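4. Changes in work at the demonstration stations

4.1 Setting and division of labour

The site studied is the secondary packing department of Drurnisard, a contract packer of tableware and small kitchen goods. Before the change, items arrived from inspection in open trays and were placed by hand into divided cartons. The task was paid at a flat hourly rate with a supplement for output above a daily norm. Staff rotated between packing, carton making and labelling, normally at each break.

The firm decided to automate the placing of single items and bought two-armed cells from Dogar. The cells are not programmed in the usual sense. Their movements are derived from recordings of people who carry out the same task while holding a pair of grippers of the same pattern as those fitted to the arms. The recordings are collected and sorted in a software package called Skisadel, which also assigns the day's tasks to each station. For the purposes of this paper the people who make the recordings are called demonstrators. All of them were packers at the start of the study, and most still spent part of the week on the line.

The material used in this section consists of 36 interviews, held in January and again after the first cells had entered normal use, and of notes taken during observation at the stations. Interviews were held in a side room, in working time, and were transcribed in full. Quotations have been shortened but not otherwise altered. Rajeshwari Joseph carried out the observation and coded the first set of transcripts; the second set was coded separately by both authors and differences were settled by discussion.

4.2 The recorded task

A demonstration is short. The demonstrator begins with the grippers open, picks up or moves the item as the task card requires, releases it and returns to the starting posture. A shift target of 300 accepted demonstrations was set by the engineering group. In the first weeks a typical demonstrator reached roughly 200. The shortfall was due mainly to rejected recordings and less to the speed of the work itself. A recording was rejected if an item slipped, if a hand left the marked working area, or if the two grippers touched.

The norms for a good demonstration differ from those for good packing. Packers are taught to let the second hand start on the next item while the first is finishing. Demonstrators are told to keep the two hands on the same item until it has been released. Packers correct a poor grip by rolling the item in the fingers, a movement that the grippers do not allow. Several interviewees described the first days as a matter of unlearning. One, with long service on the line, put it as follows: "I know how to pick up a cup. I had to find out how that thing picks up a cup, and then do it as if I had always done it that way."

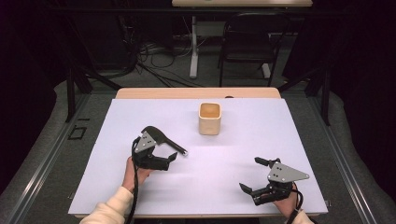
Figure 4. Demonstration with a single cup, both grippers held open.

Grip choice was the point on which demonstrators and engineers differed most often. The task cards gave the start and end positions of the item and left the approach to the demonstrator. For round items this caused little difficulty. For square ware the choice was wider, as the item can be taken across the flat sides, at the corners or over the rim. With a cup of the kind in Figure 4, which has rounded corners and stands open side up, demonstrators tended at first to take the rim, as they would by hand. The engineers asked for the sides to be used instead, so that the same approach would serve for items with lids. The demonstrators objected that a side grip left too little room inside the carton divider. The matter was raised at three weekly meetings and was settled in favour of the rim grip for open ware only. It was the first case in which a task card was rewritten at the request of the people using it.

4.3 Physical load

The packing task had been associated with complaints of the shoulder and lower back, chiefly from reaching into deep trays. These complaints were mentioned less often by staff who had moved to the stations. Complaints of the forearm and the base of the thumb were mentioned more often. The weight of the gripper was named by most demonstrators, the pull of the cable by several. Two had taken to passing the cable over the forearm, a practice which the supplier did not advise but which the shift leads allowed to continue.

Posture was the second source of strain. On the line a packer shifts from foot to foot and turns to fetch cartons. At the station there is little reason to move the feet at all. The station timetable provided a pause after each block of recordings, but the pause was often used to reset items and check the screen. Rotation, which had been the usual remedy on the line, was reduced during the first months, as it took some days for acceptance rates to recover after an absence. Rotation was later restored in a weaker form, with a change of task at midday.

4.4 Skill, pay and standing

No pay grade existed for the demonstrator role. Staff were moved across at their existing rate and lost access to the output supplement, which was tied to cartons closed. A fixed allowance was introduced to make up the difference. Interviewees who had regularly exceeded the packing norm reported a small loss, and those who had not reported a small gain. The allowance was described by management as temporary, and this was a more frequent subject of complaint than its amount.

Views on the standing of the work were mixed. Some demonstrators regarded it as a step up, and pointed to the meetings with engineers, from which line staff had previously been absent. Others saw it as a narrower job than the one they had left – fewer tasks, fewer people to talk to, and a result that was not visible at the end of the day. A packer can see the pallet. A demonstrator sees an acceptance figure, and may hear several weeks later that a cell has begun to handle a new item.

The question of replacement was raised by the interviewers only at the end of each session, but was brought up earlier by most interviewees. Few expected to lose their employment at once. A more common concern was that the recordings would outlast the need for those who had made them. Drurnisard had given an undertaking that no permanent post in the department would be cut during the trial. It had given none concerning temporary staff, whose hours fell in the second period.

4.5 Knowledge held at the line

The cells handled regular items well within a short time. Stoppages were concentrated in a small group of items, among them nested bowls and anything supplied in soft wrapping. When a cell stopped, the fault was cleared by a packer, who was expected to place the item by hand and restart the sequence. Former demonstrators were noticeably quicker at this than other staff. They could often tell from the angle of the arm which kind of demonstration the cell was following, and moved the item to suit it.

This skill did not appear in any job description. It was passed on informally, mainly between neighbours on the same shift, and the late shift had little access to it because only one former demonstrator worked those hours. A comparable finding was made at our second site, Lemimness, where the cells were introduced without local demonstrators and stoppages were referred to a technician. The two sites are compared in Section 5, with attention to the time for which a stopped cell was left waiting.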